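Speaker notes: Shelf Life and Stock Rotation in a Shared Pantry
Cludport Food Co-op, evening talk, 6/9/26

Start on time even if people are still getting coffee. Sign-in sheet goes around during the first section.

Opening
Thank them for coming. Say what the talk covers: how we date things, how we rotate them, and what we throw out. Say what it doesn't cover: the cold room. The cold room has its own talk in the fall and I don't want to spend the whole hour on the compressor again.

Ask for a show of hands. Who has opened a bag of flour at home and found something moving in it? Usually most of the room. Leave a pause, people like to tell the person next to them.

Why dry goods go bad
People think of dry food as food that keeps forever. Some of it nearly does. White rice, salt, sugar and dried beans are very forgiving. Whole wheat flour, brown rice, nuts and anything with oil in it are not.

Go through the causes in order: moisture, air, light, heat, insects. Spend the most time on moisture. The Direro Street store had its shelving against an outside wall for years, and the bottom bags clumped every winter. They moved the shelves in February and left a gap behind them. Tell the story of the brown sugar if there is time. Skip it if we started late.

On oil going rancid: people can usually smell it, but they don't trust their nose. Old walnuts smell like paint. Pass the two jars around now, the fresh one first. Remind them not to taste from the jars.

Dates
Explain the difference between a "best by" date and the date we write ourselves. The printed date belongs to the sealed package. Once we open a sack and divide it up, that date no longer tells us much, and we need the date it was opened.

Our rule is two dates on every container: the day it was opened and the day it has to be checked. Write on tape, never on the lid. Lids get swapped at the wash sink and then the oats have the lentil date.

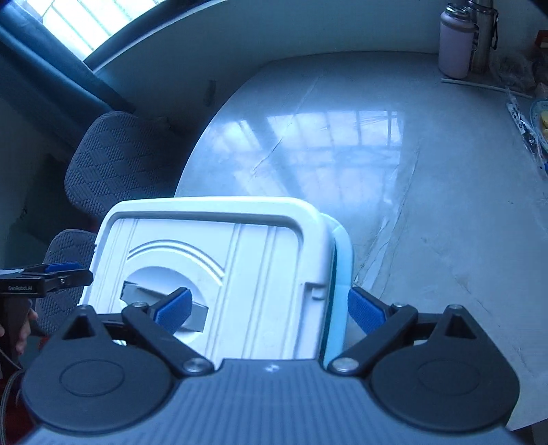 The check date is a check date. It doesn't mean the food gets thrown out that day. Somebody opens it, looks, smells, and either writes a new date or sends it to compost. I get this question every time, so slow down here and repeat it.

Give the intervals for the common items. Whole wheat flour, 8 weeks at room temperature. Ground flax, 2 weeks, and it should really be in the fridge. White rice gets looked at when the container is refilled and that is enough. The full list is on the handout, so don't read it out.

Rotation
First in, first out. Everyone has heard of it and hardly anyone does it at home, because the new bag goes in front of the old one when you unpack groceries in a hurry.

At the co-op, new stock goes in from the back of the shelf. Where we can't reach the back, pull everything forward first. Never pour new on top of old in the same bin. The bottom layer stays there for months, and if there are moths in it the new sack is lost too. Empty the bin, wash it, dry it overnight, then fill it.

Stress the drying. A bin put back damp is worse than a bin that was never washed.

What we lost last year
Put up the table. We handled 3,000 pounds of bulk dry goods and composted 236. Give them a moment to read it.

Most of the loss was flour and nut pieces. Beans barely show up. The largest single loss was one order of almond meal from Wattimena that we bought because the price was good. We couldn't sell it fast enough. Nothing was wrong with the supplier or with the product. We ordered too much.

Say plainly that we now order almond meal in the small size and pay more per pound, and that it still comes out cheaper.

Someone may ask about the Grikus store, which reports lower losses. They carry fewer items and no nut flours, so the numbers don't compare well. Leave it at that.

Moths
Keep this short and calm. If you see one, report it that day. Check the neighboring bins as well, including the folds of any paper sacks. Freezing small amounts for several days works on the eggs. Bay leaves do not work, and I know somebody will bring them up.

Traps catch the males and tell you there is a problem. They don't fix it.

At home
Buy smaller amounts of anything with oil in it. Keep a roll of tape and a pen in the same drawer as the bag clips. Put the old bag in front. If you have freezer space, nuts go there first, before flour.

Questions
Leave fifteen minutes. Repeat each question so the back row can hear it. If nobody starts, ask what they have at home that they aren't sure about.

Handouts are on the table by the door. Collect the walnut jars before people leave.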